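November

Up before six because the heating had gone off again. Reset the boiler, made coffee and read through yesterday's pages at the kitchen table in my coat. They were not as bad as I remembered. The chapter on the old ferry landing at Tircombe still has too many dates in it, and I took out a paragraph on the harbor dues that I had been protecting for a month. It can go in the notes if it goes anywhere.

The book is supposed to be with Poltis by the end of the winter. I have 31 pages I would show to another person. The rest is typed-up notebook.

Morning

Walked to the library by the river path. The water was high and brown and the lower bench was under it. The library had the second volume of the Tircombe parish letters, which I had asked for in the summer and given up on. The print is tiny. I copied out two letters on the price of rope and one from a man who wanted the landing moved 200 yards upstream so that his cows would stop being frightened by the bell. He wrote again the next spring, and the bell was still there.

I also found out that the ferry stopped for good much later than I have been saying. I have the wrong decade in chapter 2 and again in the introduction. It will take an afternoon to fix, and I will have to check everything that leans on it.

Ate a cheese roll on the library steps and came home the short way, past the Lahtinen bakery. Bought rye bread and a bun for later. The bun did not last until later.

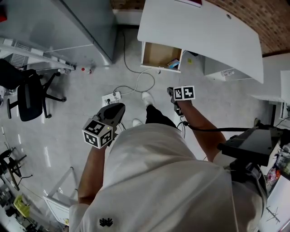

Afternoon

Sat down at one and wrote until it got dark. I had told myself 2000 words and got to a little over half of that, but most of them are new and I think they will stay. The section on the winter crossings is finally moving. What helped was dropping the idea that it had to go in order. I put the ice first, then the fares, then the accident, and now the accident makes sense when it comes.

Had a long argument with myself over whether to use "boatman" or "ferryman." The letters use both, sometimes on the same page. Went with ferryman and changed it all the way through.

The printer is out of black. Ordered a cartridge and did the rest of the corrections on screen, where I always miss things.

Evening

Soup from the freezer, with the rye bread. It was leek, or had been labeled leek. Rain started at seven and is still going. Put the bucket under the skylight in the back hall and moved the box of maps to the top shelf.

Looked up trains to Trovenow. I need a day in the record office there for the fare tables, and I would like to see the other landing before the weather closes in. The early train is cheap but leaves at an hour I don't like. Booked it.

Bed at ten with the parish letters. The cow man turns up again on page 200 - this time it is about a fence.

Comments

rivermudlark: My grandmother always said ferryman. Glad the cow man got a second appearance. Did they ever move the landing?

oldstairs: The record office at Trovenow closes for an hour at lunch, so take a sandwich. The fare tables were in the big green ledgers when I went.

papernorth: Same problem with corrections on screen. I change the font before I read and it helps a bit.

rivermudlark: Also please keep the harbor dues in the notes. Some of us read the notes.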